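Speaker notes: "Reading the Masonry: Care of Interior Brick in Public Buildings"
Presenter: Skye MacKinnon, Jernham Building Conservation Office
Saturday, April 6, 2024

## Slide 1: Opening

Good morning. On behalf of the Jernham office, I would like to thank the Wolde Library Trust for its invitation. My remarks concern interior brick that was built to be plastered and has since been left exposed. Please hold questions on funding until the end, when the grant officer will join us.

## Slide 2: Why exposed brick needs a policy

Many of our older buildings had their plaster removed during past renovations. The brick beneath was often softer than facing brick, and the mortar was never meant to be seen. Owners then applied sealers, paints, and hard cement patches. Our office now asks for a written survey before any such work is approved.

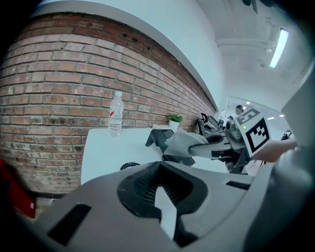
*Interior brick with darker weathered patches, below a white upper wall.*

Pause. Ask the audience what they would record first. Accept any answer that begins with looking before touching.

## Slide 3: The survey

The survey is made in two visits, the second in August, when the heating has been off for some months. Each wall is given a sheet. The surveyor notes:

- mortar color and hardness
- stains, salts, and old fixing holes
- earlier repairs, with dates where the records allow

At Husard Hall we completed 91 sheets. The building file there holds 1318 pages, and very few of them mention the inside walls. (Hold up the sample sheet. Copies are by the door.)

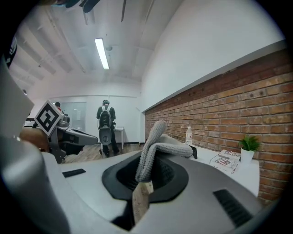 Surveyors should also speak with the people who use the rooms every day. At Husard, the cleaning staff had known for years which corner shed dust after heavy rain. Their account led us to a blocked downspout on the north side.

## Slide 4: Repair

Lime mortar remains our standard for soft brick. Cement mortar is harder than the brick around it and traps moisture, so that the brick face fails first. Contractors must prepare a trial panel and leave it in place until the office has signed for it. Sealers are not approved under the present guidance.

If asked about the Kosix annex: the application is still under review, and I am not able to comment on it.

## Slide 5: Small works

Jobs priced below $1000 do not need a full application. They do need the two-page notice, a photograph of the wall, and the name of the person doing the work. Send all three together. Notices that arrive in parts are returned.

Hand over to the grant officer. Leave the contact slide on the screen during questions.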